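Notebooks > Textiles bench > April > Towel folding, Saturday

Started just after ten, on my own until Elsa turned up with the milk. Kettle on, radio off, green mat down in the middle of the floor. I'd meant to do flannels as well but the whole day went on towels, and I don't mind a bit because I think I've finally got somewhere with the Haugen fold.

Quick recap for anybody reading this who missed last month (hello Dumuvum lot, sorry about the handwriting in the paper copy). We want a written method for folding a hand towel that gives the same shape each time, so the Vurkcombe guest house people can have it on a card in their linen room. They've got two sizes of towel and one narrow shelf, and what they do now is roll everything and hope. The rolls fall off the shelf. They also come apart when you carry a stack of them upstairs, as I found out when I visited and dropped most of a stack outside somebody's bathroom.

What I used

Hand towels from the Weria batch, the fluffy ones, all washed the same way and tumbled. They weigh 484 grams on the kitchen scale, which seems a lot for a hand towel but I did it twice and got the same answer. The green cloth mat, because towels skate about on the bare floor and on the mat they stay where you put them. Kettle, biscuits, this notebook.

Half thirds first

I began with what I call half thirds: long edges in to meet, then fold up in three from the bottom. It's what my mum did and it looks lovely for about 16 seconds. Then the top layer relaxes and lifts and you get a kind of open mouth at the front. Pressing it down with a flat hand helps, but you have to lean on it properly, and I can't see anyone in a linen room doing that with a whole trolley waiting.

Tried it with the hems facing in and then with the hems facing out. Hems in is better. The hem is the stiffest bit of the towel and if it ends up on the outside it acts like a little spring. Wrote HEMS IN on the back of my hand so I'd stop forgetting, and then forgot.

Elsa's corner start

Elsa had the idea of starting from the corners, so you make a diamond first and then tuck the points under. I was rude about it (sorry Elsa) because it sounded like something you'd do with a napkin at a wedding. But it does solve the mouth problem! The points trap each other and there isn't a loose front edge left to lift. What you lose is the nice square outline. Ours kept coming out lopsided, with one side fatter than the other, and the fuzzy pile makes it very hard to see where your edge really is. You end up feeling for it with your thumbs.

A few things we noticed while we were at it:

- Creases show up as dark lines on the tan towels and hardly at all on the white ones. Good for us, as we can see where the cloth has bunched underneath.
- If the first diamond is off, everything after it is off. There's no rescuing it later on, you just have to shake it out and go again.
- Left-handed folding (me) and right-handed folding (Elsa) give mirror images, and they don't stack well together. Must put something on the card about that.

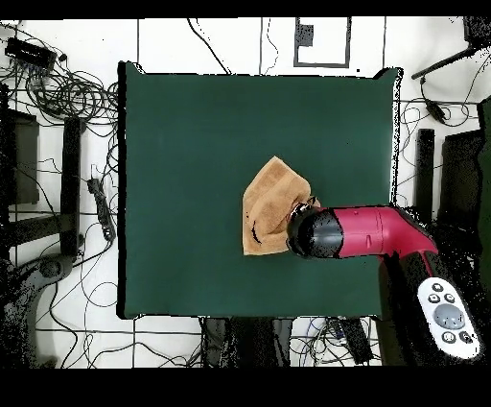

Haugen fold, the version I like

After lunch I went back to the Haugen one, which I'd given up on in the winter as too fiddly. It's a half fold, then a quarter turn, then thirds, and you finish by slipping the free end into the pocket you made with the first fold. The quarter turn is what I was getting wrong before - I was turning the towel and also walking round it, so I ended up back where I'd started. Stay put and turn the towel. Elsa watched me do this and was kind enough to say nothing until I'd worked it out.

It comes out at 27 centimetres on the long side, which fits the Vurkcombe shelf with a bit of room for fingers. I carried a stack down the corridor and back and it held together, even going through the fire door backwards. I'm really pleased with that. Elsa did the same walk with a stack of the diamond ones and they held too, but they lean, and the stack had a definite list to it by the time she got to the sink.

We had a bit of an argument over tea about the pocket. She thinks people won't bother with it when they're busy and will leave the end flapping. I think they will once they've seen a stack fall over. We've agreed to write it up with the pocket in and let the guest house tell us.

Still to do

Draw the steps properly. My sketches look like envelopes and Elsa couldn't tell which way up they went.

Try the big size. All of today was hand towels and I suspect the bath ones will need an extra fold before the turn.

Ask Weria if the next batch will have the same hem, as a softer one might let us skip HEMS IN altogether.

Wash the mat, it's holding on to a lot of fluff. Also we're out of biscuits, and I owe Elsa for the milk.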